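About us

G'day, and welcome to Plollberg! I'm Melaniia, and I started this little sewing and mending room with Severyn Kuzmenko in July, with two machines, a borrowed iron and far too much fabric (mostly mine, sorry Severyn). We take up hems, patch jeans, re-cover tired cushions and teach anyone who'd like to have a go themselves.

Classes run for 2 hours and cost $40, cuppa included. Bring whatever's been sitting in your mending pile – colour, condition and age don't bother us. We cut, pin and fold by the window whenever we can, as matching thread under a lamp is a mug's game.
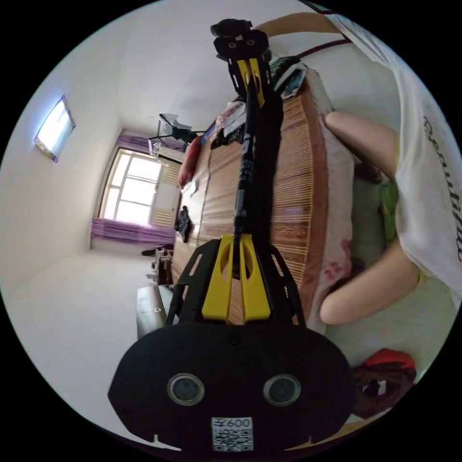

Mohammed reckons the cushion class is the one to start with, and that you should wash your fabric before you come, or you'll be unpicking the lot after its first go in the machine. I'd listen to him – my first cover shrank so badly it fitted the cat's bed!

Category: Our story, Sewing & mending

Recent posts
Threads we keep going back to
Saving a floral tablecloth
Curtain hems without tears

Last updated: 13/05/2022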